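Keeping Drawers Running Smoothly

Posted 2020-10-27 in Home Tips

A drawer that sticks is usually a small problem. Most of the time it needs cleaning, a little wax or one screw tightened, and the job takes less time than getting the tools out. The tips below cover kitchen drawers, dressers, desk units and the small plastic or metal ones people keep on a workbench.

Start by emptying it

Take everything out and slide the drawer in and out a few times. If it runs well empty and badly full, it is overloaded. Cheap side runners sag under a full load of pans or hand tools, so move the heavy things to the bottom drawer and see if that settles it before you buy anything.

Next, pull the drawer out completely. On most roller slides you lift the front and pull. On ball-bearing slides there is a small lever on each side, and one usually goes up while the other goes down. Press both at once. Do not force it. If it will not come, look for a stop block at the back or a screw through the runner.

Cleaning the tracks

Crumbs, pet hair and old grease make up most of what you will find. Vacuum first with the narrow nozzle, then wipe the tracks with a rag and warm water with a drop of dish soap. Dried grease on metal slides comes off with mineral spirits on a rag. Open a window for that. Let everything dry before it goes back in.

While the drawer is out, vacuum the cabinet behind it. Lost envelopes and spoons end up back there and keep the drawer from closing the last half inch.

Wood on wood

Older dressers have no slides at all. Rub the bottom edges of the drawer sides with a plain white candle or a block of paraffin, then do the same on the rails inside. Bar soap works too, but it can draw moisture in a humid house. I wax mine every January, when the air is dry and the drawers are at their loosest, and that carries them through most of the summer.

If a wooden drawer still binds, look for shiny spots along the sides. Those are the places that rub. Sand them lightly with 80 grit, try the fit, and sand again if needed. Take off very little at a time. A drawer that sticks in August may rattle by winter if you get carried away. 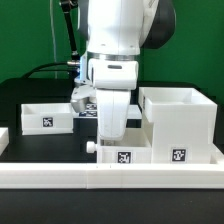
An open drawer.

Plastic and metal units

Small plastic drawers do not need oil. Oil gets on papers and thread and picks up dust. Wipe the runners clean, dry them, and use a little dry silicone spray on a cloth if they still squeak. Spray the cloth and never the drawer.

Metal slides can take a dry lubricant as well. Skip cooking oil, which turns gummy. General-purpose spray oil feels fine the first week and then collects dirt – I have cleaned up after it more than once.

Loose fronts and wobbly handles

Tighten handle screws from inside the drawer. If the hole has worn too large, fill it with wooden toothpicks dipped in wood glue, snap them off flush, and let the glue dry overnight before you put the screw back.

A drawer front that has pulled away from the box needs glue and a clamp. Scrape off the old glue first or the new glue will not hold. Leave it clamped overnight. Painter's tape will do for a very light drawer if you have no clamp.

Sagging bottoms

Thin drawer bottoms bow in the middle and drag on the frame below. If the panel slides out from the back, turn it over and put it back with the bow facing up. For a deeper drawer, cut a thin strip of wood to run front to back under the center and glue it in place, provided there is clearance.

When to replace the slides

Replace slides in pairs, even if only one is bad. Measure the length of the old slide closed, and check the gap between the drawer box and the cabinet on each side. Many side-mounted slides need half an inch per side. Bring an old one to the store if you can.

I put the last set in the kitchen 7 years ago and they have needed only a wipe now and then. Keep the leftover screws in a labeled envelope in the top drawer.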